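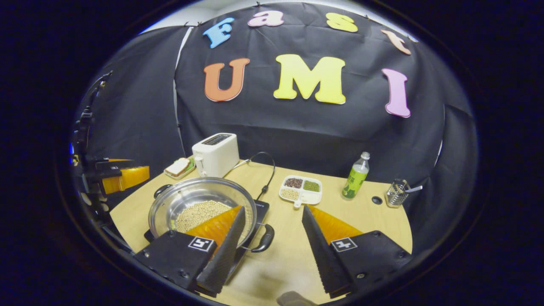
Collecting by hand: what we learned at the kitchen table
Speaker notes, Lộc Lã
Prandoda workshop, November, afternoon session
30 minutes with questions

Slide 1. Title

Say good afternoon, say my name slowly. I work in the data group at Kabbaj. My talk is about the collecting and only a little about the training. If somebody wants the network details, Fustov speaks after the coffee break and he has the better slides.

Ask the room: who has recorded demonstrations with their own hands? Wait for the hands. Last time I did not wait and it looked like I did not want the answer.

Slide 2. The task set

We chose kitchen work. Beans, bread, a pot, a few small things that one finds in any kitchen. The tasks are short and a person understands them without training, so a new collector can be useful on the first morning.

Read the list from the slide, not too fast:
Pour beans from one container to another.
Move a slice of bread to the toaster and press the lever.
Take a spoon from a holder and stir.
Pick up a bottle and put it down in a new place.

The beans are the most difficult and also the most useful. A cup can be a little wrong in the hand and the task is still finished. With beans you see every mistake on the table. They roll, they go under the cooktop, and then the next demonstration begins with beans in places where they should not be. I will come back to this on slide 6.

Slide 3. Why hand-held

Many people here know this, so one minute only. With teleoperation our collectors were slow, and they moved in a careful way that nobody uses in a real kitchen. With the gripper in the hand they move almost like normal. We also do not need the robot in the room during the recording, and the robot was always booked by the Dolley team.

There is a price. A person can do things with the wrist that the arm cannot repeat. In the first weeks we had many beautiful demonstrations that were outside of the arm's reach. Now we check the trajectory against the arm limits on the same day, before the collector goes home.

(If they ask about the markers on the fingers: they give us the opening width from the image. When the light is bad or a marker is dirty, we lose the width for some frames. We clean them in the morning and again after lunch.)

Slide 4. How much we recorded

600 demonstrations for the bean task. Five collectors. I want to be clear that this is the number after cleaning. We recorded more and we threw away a part of it, and on slide 7 I show what we threw away.

Do not say that 600 is enough. It was enough for our table. I made this mistake in the internal talk and had to correct it for the rest of the week.

Slide 5. Variation

This is the main slide, take time here.

At the beginning we gave the collectors complete freedom. "Put the objects where you like." After two weeks we plotted the start positions and they were all nearly the same. Each person had a favorite place for the pot, and it was the place which is comfortable for a right-handed person who stands in the middle of the table. One collector is left-handed and his data made a second small cloud on the plot. The model learned both clouds and between them it did not know what to do.

After this we used cards. Before each demonstration the collector takes a card from the pile and the card says where the pot goes, which beans, and from which side to begin. People did not love the cards. It takes longer and it is a little boring. But the plot on the right side of the slide is from after the cards, and I think the difference is easy to see. Point at it with the laser. Leave it for a moment.

What we did not vary enough: the height of the camera at the start. Everyone lifts the gripper to the same comfortable height. When the arm started from lower, it moved up first and then began the task, as if it wanted to go home. The audience usually laughs here. Let them, and then explain that it cost us one full round of collecting to repair.

Slide 6. Resetting the table

In most papers the reset is one sentence. For us it was a large part of the working day.

Two people at one table are faster than two people at two tables. One records and the other prepares the next card. They change roles when they are tired, and they should decide this themselves. We tried a fixed schedule and it was bad.

Beans must be counted back? No, we tried this also and stopped. We weigh each portion at the start of the session, and at the end we sweep and begin again with clean portions. Old beans lose pieces of skin, and the small pieces stick to the soft fins. It sounds like a small thing but it changes the grip.

Slide 7. What we threw away

Go through the groups from the top of the chart.

Tracking lost. The biggest group. Mostly it happens when the collector brings the camera very close to a dark, flat surface and there is not much to see for the tracking. We now ask people to approach from a little higher.

The hand of the other person in the view. Very frequent in the first days.

Hesitation. The collector stops in the middle and thinks. For a person this is natural, but the policy learns the stop and then it stays there, over the pot, and waits. We cut these demonstrations completely. Editing out the pause gave us a jump in the motion and that was worse.

Failed task. A small group. We kept some of these in a separate folder, with a note about what went wrong. Fustov has used them, please ask him and not me.

Slide 8. Notes from the collectors

I think this was my best decision in the project, and it was also the cheapest. We put a paper notebook near the table. Anyone can write in it, in any language. I read it every evening.

Read two of them aloud:
"Left finger feels softer than yesterday."
"Bread is too dry today, it breaks when I squeeze."

The first one was a loose screw. In the numbers we would have found it much later, and all the sessions between would be wrong in the same way.

Slide 9. Next steps

More cards, with start height on them. A second table in a different building with other light. We also want to try longer tasks, where one demonstration includes the pouring and the stirring together. For now we do not know if our collectors can do this without the hesitation problem.

Thank the collectors by name, the names are on the slide. Check the pronunciation before the session.

Leave slide 5 open during the questions. Most of the questions come back to it.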